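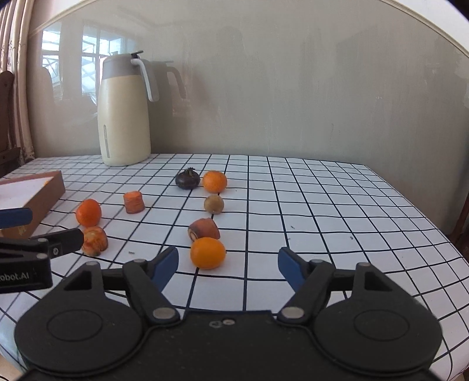
## Spring Practice Tells Us Less Than We Think

Every March the same story gets written about the Fomavier College football team, and every March I fall for some of it. The quarterback is more vocal. The left tackle has put on good weight. A receiver who caught 3 passes all last year is suddenly "a different guy," according to a coach who would like the defensive coordinators on the schedule to believe it.

I have covered small-college football long enough to have a drawer full of these stories, and I wrote plenty of them. I pulled out a stack last week, before the opener, and it was rough reading. One of my own pieces promised a deep rotation at linebacker. By October that rotation was two tired seniors and a converted safety.

So forgive me if I'm slow to buy what is being sold this fall, namely that the new up-tempo offense will fix a team that couldn't block anybody.

The case for it goes like this. Fomavier will snap the ball fast, spread the field and wear people out. In the spring game the first unit scored 45 points and looked terrific doing it. What gets left out is that the defense wasn't allowed to blitz, the quarterbacks were off limits to contact, and the second-team corners were playing a coverage they had been taught that week. I could have called a decent game under those rules.

Then there's the yardage. The offense put up 451 yards in the closed scrimmage against Lauritsen, and that number has been repeated at every booster lunch since. Scrimmage yards are strange things. Both staffs agree on the situations ahead of time. Starters come out early. If a drive stalls, the ball often goes right back to the same spot so the offense can run its next set of plays. Ask how many of those yards came on third and long against Lauritsen's starters and the room gets quiet.

I also don't love what tempo does to your own defense. A fast three-and-out takes less than a minute off the clock. Do that a few times in a half and your defensive line is back on the field before anyone has had a drink of water. Fumel tried this two seasons ago with a thin roster, and by November they were giving up the edge on every outside run. Their offense was fun. They won 5 games.

The coaches say depth won't be a problem because of the transfers. Maybe. I've watched the transfers, and a couple of them can really play. The two interior linemen move better than anyone Fomavier had up front last year, and I'd have said so even without the press release. But guards need to hear the same call the same way as the center beside them, and those three have been together for one camp. Speeding everything up gives them less time to talk.

Could it work? Sure. The opener at Feltico Field should be friendly, and I expect a lot of points and a lot of happy columns afterward. I'd hold off on framing any of them. Wait for the first road game, in the rain if we can get it, with a lead to protect and four minutes left. I want to see whether this team can run the ball twice up the middle when everyone in the stadium knows it's coming. Last year they couldn't, and I haven't seen a practice rep yet that tells me they've learned how.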